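Electric steamer pot
By Zakhar Kostiuk
March

An electric steamer pot is a countertop cooker with its own heated base, a metal basket with holes in the bottom, and a lid. You put water in the base, food in the basket, and the steam comes up through the holes and does the cooking. I've been writing the kitchen entries for Florkitz for a good while now, and this is the one I kept asking to do, because I use mine more than my oven (and I like my oven!).

People mix it up with two relatives. A stovetop steamer is a plain pot with a tray in it, and it needs a burner. A bamboo steamer is a stack of woven baskets that sits over somebody else's pot. The electric kind brings its own heat, so it can live on any table near an outlet, and that's a big part of why it caught on in dorms and small apartments.

Parts

The base holds the heating element and usually the controls. Most home models have a plastic or painted shell with side handles that stay cool enough to grab, though I'd still check with a fingertip first. Mine is a Plillance and draws 944 watts on high, plenty for a single layer of buns.

The basket is the part people argue over. Stainless steel is heavier and cleans up well; plastic is light and lets you peek in from the side, but it holds on to the smell of fish forever. The bottom is perforated so steam rises evenly and drips fall back down. Small holes are better for buns, in my opinion, because soft dough likes to sag into big ones.

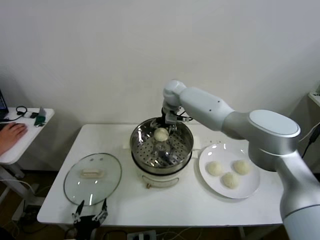 Then there's the lid. Glass is the usual choice on newer pots, and I'm all for it, since lifting the lid to check on things lets the steam out and adds time. The one drawback is condensation. Water beads up on the inside and falls on whatever's underneath, and on a bun it leaves a wet, yellowish patch. My grandmother tied a dish towel around the lid to catch it, with the corners knotted up on top well away from the heat, and I still do the same thing.

Steaming buns

Plain steamed buns (mantou, if they have no filling) are what a lot of folks buy one of these for. The dough is flour, water, yeast and a bit of sugar. For a small batch I use 200 grams of flour, and I shape the pieces into rounds and let them puff up on squares of parchment before they go anywhere near the steamer.

Leave space between them! They swell a lot, and two that touch will fuse and tear when you pull them apart. Fifteen minutes over medium steam is right for mine. After that I switch the pot off and wait a few minutes with the lid barely cracked, so they don't wrinkle from the sudden cold air.

Move them one at a time to a flat plate with some room on it. Tongs with soft tips are kind to the skin; a fork isn't. Set the lid down with the handle up if you want it to sit steady, or handle down if you'd like to keep the drips off your table.
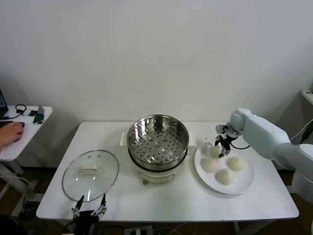

Reheating

Day-old buns come back beautifully in a steamer, and I'd say that goes double for ones from the freezer, which turn leathery in the microwave. Put them back on the tray cold, give them five minutes (ten from frozen), and eat them right away. I usually warm just a couple and leave the others on the plate for whoever gets up next.
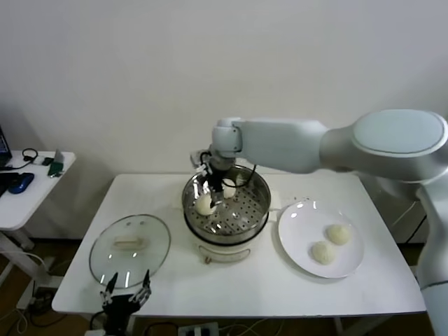 Don't stack them for this, even if the basket is tall. The ones on the bottom get squashed and gummy, and the ones on top stay cold in the middle. If you're feeding a crowd, run a second round. The water is already hot by then and it goes faster, but look at the level before you start again.

Cleaning

Pour out the leftover water once it has cooled. Hard water leaves a chalky ring on the heating plate, and a splash of white vinegar with a little water, left for half an hour, takes care of it. The basket can go in the sink with dish soap and a soft brush for the holes. Never dunk the base; wipe it with a damp cloth and dry around the handles, where flour paste tends to collect.

See also: bamboo steamer, mantou, rice cooker.

Last updated in March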